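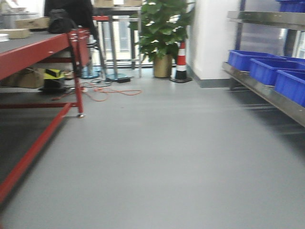

I spent two days last March at a trade show for radio and tactical networking gear, and I've finally typed up my notes. The short version is that I'd go again, but I'd plan it differently.

I had 14 booths on my list and got to most of them before lunch on the second day. Horrocks had the longest line. They were showing a mesh radio in a case small enough for a jacket pocket, and the engineer at the table let me change the channel plan myself. Battery life was the weak point. He admitted that before I asked.

Jiston was more about antennas. Their folding mast goes up with one person, though the guy lines took me two tries. I liked the printed range charts – plain numbers, terrain noted, no glossy map.

The best talk was Bonifacio Sepúlveda's session on spectrum sharing. It ran 25 minutes and he used nearly all of it on interference logs from a coastal test range. The slides were hard to read from the back. I copied down what I could and wrote to him later for the rest, which he sent.

I skipped the Revik demo because you had to sign up ahead of time and I hadn't. That's the main thing I'd change. I'd also book a hotel within walking distance, since the shuttle stopped running before the evening reception did.

Polora's handouts are still in my bag. I'll write those up once I've read them.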